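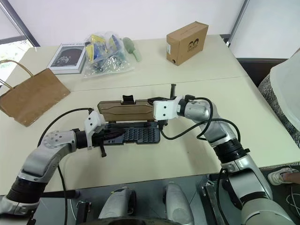 Equipment Review: Furko Vellodeck Bit Case
Jelstead Adult Learning Center, Household Repair Program
January 2020
Prepared by Joar Holmgren, Equipment Coordinator

Scope of the review

The Household Repair Program lends hand tools and small accessories to participants in its evening courses and to members of the lending shelf. Screwdriver bits are among the items most often borrowed and most often returned incomplete. The Center purchased 3 Vellodeck cases last April to replace the zippered pouches that had been in use until then. This review covers the case itself, the manner in which it stores bits, its condition after regular lending, and its suitability for further purchase.

The quality of the bits was considered only briefly. Participants use them for flat-pack furniture, cabinet hinges, outlet covers and similar light work, and the program has no means of testing hardness or torque. Readers who require that information should look elsewhere.

Construction

The Vellodeck is a hard plastic case with a dark base tray and a translucent lid in a smoky brown color. A darker rim runs around the lid, and the corners of the rim are angled. The latch is black and stands at the middle of the lid's edge, opposite the hinge line. When opened, the case lies flat, with the lid on one side and the tray on the other, so that both halves rest on the table.

Closed, the case measures 253 millimeters along its longer side. The empty weight on the kitchen classroom scale was 381 grams. It fits the shallow drawers under the main bench with the drawer fully closed, which the Center's older steel index box did not. It doesn't fit the wall cubbies, and any program that stores its accessories in cubbies of a similar depth should measure before ordering.

The latch closes with a firm click. Several participants with reduced grip strength found it stiff during the first weeks. It has loosened with use, though one of the cases remains noticeably harder to open than the others. Staff were asked to show borrowers that the latch should be lifted at its raised part. Prying at the rim with a fingernail or a coin marks the plastic and does little to release it.

Layout of the tray

The tray holds the bits in closely spaced rows. This arrangement stores a large selection in a small area, and it is the principal advantage of the case over a pouch. A missing bit leaves a visible gap, and the person at the lending desk can check the rows in a few seconds when a case is returned. Under the former system each pouch had to be emptied onto the desk and sorted.

Close spacing has a cost. Participants with larger hands had difficulty lifting a single bit from the inner rows without disturbing those beside it. The usual remedy was to press down on one end of the bit and tip it up. This works for the shorter bits. It is awkward for the longer ones, which sit lower. A tray with slightly wider spacing and fewer positions would suit the program better, and this comment has been passed to the supplier.

Size markings are molded into the tray in the same dark color as the surrounding plastic. Under the ceiling lights in the main room they can be read at a normal seated distance. In the corridor alcove, where much of the informal repair work takes place, they can't. The program's instructor, Makis Gavalas, filled the markings on one tray with white paint pen and wiped off the excess. The paint has held well and the other trays will be treated in the same way before the spring session.

The hexagonal sizes are placed next to the star sizes with no divider, and beginners regularly return one to the other's row. A printed layout card was taped to the inside of one lid for a time. The card curled and was removed. The Center now keeps a single laminated layout sheet at the desk.

The lid

The tinted lid permits a partial view of the contents when the case is closed. It is possible to see that the tray is occupied and, against a light tabletop, to make out the general pattern of the rows. It is not possible to read a size or tell a star bit from a hexagonal one. A clear lid would be more useful for lending purposes. The tint does conceal fingerprints and the gray film that bits leave on plastic, and the cases look presentable between cleanings.

Molded contour lines on the lid give it some stiffness. One case was dropped from bench height onto a vinyl floor during a class, with the latch closed. The lid didn't crack and the latch held. Most of the bits had shifted out of their positions, and a number had collected along the rim. The same case was later dropped with the latch open, and the contents took the remainder of the class break to recover. Borrowers are now asked to close the latch before carrying the case between rooms, even for a short distance.

Open on the table, the lid makes a convenient shallow dish for loose screws. Staff do not encourage the practice. Screws left in the lid fall into the tray when the case is closed, and small ones lodge between the rows.

Wear of dark plastic

The program keeps a good deal of black and near-black plastic equipment on its tables, and the wear is similar from one item to the next. Dust settles on matte surfaces and is conspicuous there, particularly along ridges and in recessed channels. Scuffs appear as a dull bloom, most often near moving parts and along the edges that meet the table. Fine scratches show white.
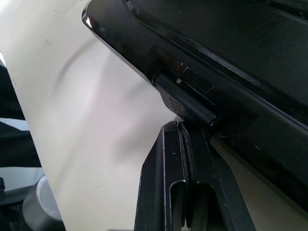
Matte black plastic with light scuffing, dust, and thin white scratch lines near a cylindrical bar.

None of this affects function. A soft brush removes dust from channels and slots more effectively than a cloth, which tends to push it into the corners. A barely damp cloth is sufficient for broad surfaces. Household spray cleaners should be avoided on the tinted lid of the Vellodeck. One of the lids was cleaned with a citrus product last fall and has been slightly cloudy along one side ever since.

The hinges of all the cases remain sound. There is some sideways play in the case that receives the most use, and the lid must be guided by hand to meet the latch squarely. The manufacturer's leaflet gives no advice on lubrication and none has been applied.

Comparison with the Fragkou roll

For part of the review period the program also lent a Fragkou canvas roll, which holds bits in stitched loops. The roll is lighter and quieter, and it can be hung from a hook beside the work. Participants repairing a door or a window frame preferred it strongly. Its loops stretched with use, however, and the smallest bits began to slide out whenever the roll was held upright. It also has to be unrolled across a considerable length of table, and in a full class this was a frequent source of complaint.

The Vellodeck is better suited to seated work at a shared table. The open case occupies a modest and predictable area, and it stays where it is placed. On the smooth cream-colored tabletops in the main room it slides a little if a bit is pulled out at an angle. A square of shelf liner under the tray prevents this.

Price and supply

Furko sells the case with bits included and, on request, without them. Replacement bits can be purchased in small packets by size. Replacement latches and lids are not offered, and a broken latch would mean purchasing a new case. The warranty runs for 2 years and covers the hinge and latch. It does not cover lids damaged by cleaning products, as the Center learned in correspondence over the cloudy lid described earlier.

Delivery to Jelstead was prompt. The cases arrived with the bits packed separately in labeled bags, and filling the trays took a large part of an afternoon. Purchasers should allow for this.

Assessment

The Vellodeck is recommended for supervised classes and for lending over a desk where the contents can be checked on return. It is recommended with reservations for participants who have difficulty with stiff latches or small parts. For those borrowers the desk keeps a short set of the most commonly used bits in an open block.

It is not recommended for work on ladders, outdoors, or anywhere the case can't be laid flat.

The program intends to retain the present cases and to order one more without bits, to be held for spare parts. Comments from course participants may be left in the folder at the lending desk or given to Makis Gavalas during class hours.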